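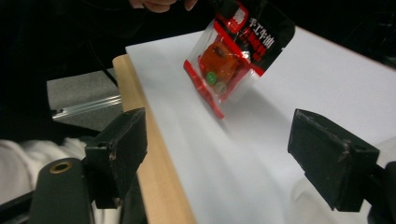
Senthil Shetty told me that I'd been doing hotpot wrong for years, and that the trouble started with how much water I put in. He'd asked what I do at home and I'd told him (big pot, fill it up, drop the block in, wait), and there was a long silence on the phone.

June, by the Food Desk

I'd called him to talk about his supper nights at Tollberg, the old dairy he rents up the hill, and we ended up talking about beef tallow for most of the afternoon. I'm not complaining! I came away with two pages of notes and a grease stain on one of them.

"People are scared of the fat," he said. "They see it go solid on top when the pot cools down and they think something's wrong. That's the flavor. The chilies and the peppercorns give themselves to the fat, and then the fat carries it onto whatever you're dipping."

So he melts his block first, on low, with a few slices of ginger and some scallion, and only then does the stock go in, a little at a time. I asked if he makes his own base. He used to. "I did it for one whole winter. My curtains smelled until spring. Now I buy it, and I spend the time on the dipping sauces."

His sauce, for anyone keeping track, is sesame oil, a lot of raw garlic, cilantro and a splash of black vinegar. No sesame paste with a spicy broth – he got pretty heated about that one, and I kept quiet because I love sesame paste.

The suppers seat 14, all at one long table, and he runs 3 pots down the middle. One is always plain mushroom. "My mother doesn't eat beef and my nephew doesn't eat chili, so that pot was there before any of the others." He buys his tofu skins from Iyer, down by the station, and gets the greens wherever they look good that morning.

I wanted to know what goes in first. Potatoes and lotus root, he said, then you forget about them. Meat after that, a slice at a time, held in your own chopsticks. Leafy stuff at the very end, when the broth is strong, and go easy, it soaks up oil like a sponge.

And leftovers? He strains the broth and freezes it, then cooks noodles in it the next week. "With a fried egg. I look forward to that more than the party."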